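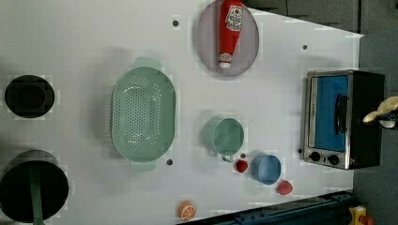
Progress report, play kitchen item set, October
Prepared for Hurnside by Gwendolyn Lindqvist

The tabletop layout is now in regular use. The oval colander stays on the left and the ketchup bottle lies on its plate at the top. Small food pieces go in the middle. Item checks ran over 21 sessions, with 5 sessions still to be logged.
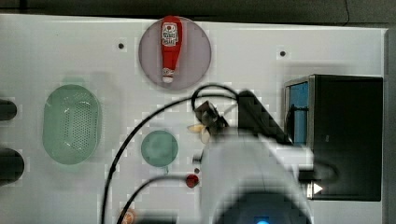

Storage labels from Idix arrived Monday – 3 were misprinted and have been reordered. Spending is within the approved budget. Next period: finish the log, revise the layout sheet, confirm the spares order with Ammann.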